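An afternoon at the Mininura open day

I had been meaning to visit Mininura ever since Catalina Leiva first told me about it over a very long lunch, and it took me until September 11, 2022 to get myself on the bus and go. For those who haven't heard of the place, it's a clothing and linens exchange in the old Vlachou building, a little way down the hill from the station, and once a year they open up the back rooms so that people like me, who have been dropping bags at the front counter for ages, can see where everything goes.

I got there early, as I always do, and stood in the yard with a cup of coffee that was much too strong, chatting with a couple from Komari who had come over for the day with a trunk full of curtains. They were hoping to go home with different curtains. I liked them very much and I'm sorry I never asked how they made out.

The tour started in the receiving room. Snežana Hoxha was our guide, and she has been there since the days when it was a single rack and a folding table in her cousin's garage. She talks fast and walks faster. Everything that comes in gets opened on a long table under good light, and the first thing anybody does is feel it. I had expected a lot of looking at labels, but Snežana said labels get cut out or washed blank half the time, and after a few years your hands know the difference between a cotton and a blend well enough. She had us all close our eyes and try. I mistook a very nice wool for felt and was teased for it, kindly.

From there you go up three steps (mind the top one, it's higher than the others) into the sorting room, and that was where I could happily have stayed all day. It's a big room with tall windows on the yard side and it smells of soap and ironing. Cloth is sorted first by weight, then by what it is, and only at the end by color. My mother sorted strictly by color all her life, and I do the same at home, so I asked why they leave it for last. Teodora Trajkovski, who was working at the next table and clearly gets asked this often, told me that a heavy thing on top of a light thing is how you get creases you can't press out. She used to work for Pistov, the hotel laundry, and she said there they learned it the hard way with a winter's worth of napkins. I've thought about that every time I've opened my linen closet since.

We were each allowed to take a turn at the table. I was handed a heap and told to make piles and not be shy. Well, I was terribly shy! I kept asking if things could be put together and Teodora kept saying yes, yes, go on. The fluffy things are the trouble. Anything with a nap or a pile to it takes up far more space than it deserves, and it won't stay folded, and it picks up lint from whatever dark thing it has been lying against. Their rule is that fleecy pieces go on top of the heap until somebody has time to brush them down, and then they're rolled and stood on end in the bins like loaves of bread. I tried the rolling. Mine sprang open. The gentleman beside me did his perfectly the first time and was very modest about it.

The mending corner is at the far end, past the ironing boards, and has 4 sewing machines and the most beautiful collection of buttons I have ever seen, kept in old baking pans. Ataberk Ertürk was letting down a hem while we watched and he didn't look up once, though he answered everything we asked. Someone wanted to know if he'd ever given up on a garment. He thought about it for a long while and said a raincoat, in March, and that he'd rather not go into it.

What I hadn't understood before the visit is how much of what comes in goes straight back out as something else. Trousers too worn at the knee become patches for other trousers. Worn-out towels and fleece blankets get cut down for the animal shelter. Shirts with good backs and bad collars are made into pillowcases, and I bought two of these in the little shop at the end, one striped and one plain, and they are on my bed now. I also bought a jar of plum jam that had nothing to do with anything, but it was for sale by the door and it was very good.

A few practical notes for anyone thinking of going next year. The bus from the station is fine, but the walk back up is steep, so leave yourself some time or some breath. There are chairs in the yard and hardly any indoors. Coffee and cake are by donation, and the walnut cake goes first, so don't be polite about it like I was. If you're bringing things to donate, bring them washed and unfolded – they only have to shake them out again. Children are welcome in the sorting room and there was one small girl there who was a good deal faster than me at finding matching socks.

The day ended with a talk by Kastriot Stoyanova about how the exchange started and what they hope to do with the upstairs rooms once the roof is fixed. It ran over and I missed the second half to catch my bus, which I regret, as I'm told he brought out samples of old blankets and passed them around. Catalina has promised to tell me all about it when she's back from the coast.

I've already put my name down to help at the sorting table once the weather turns. Snežana says they're busiest when everyone gets out their winter things and finds they have too many, and that I'll be rolling fleece until I'm good at it. 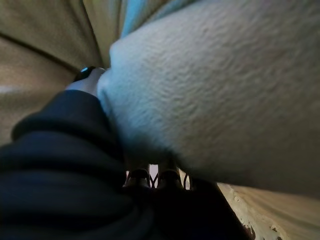

Off-white fleecy fabric alongside beige, pale blue and dark navy cloth.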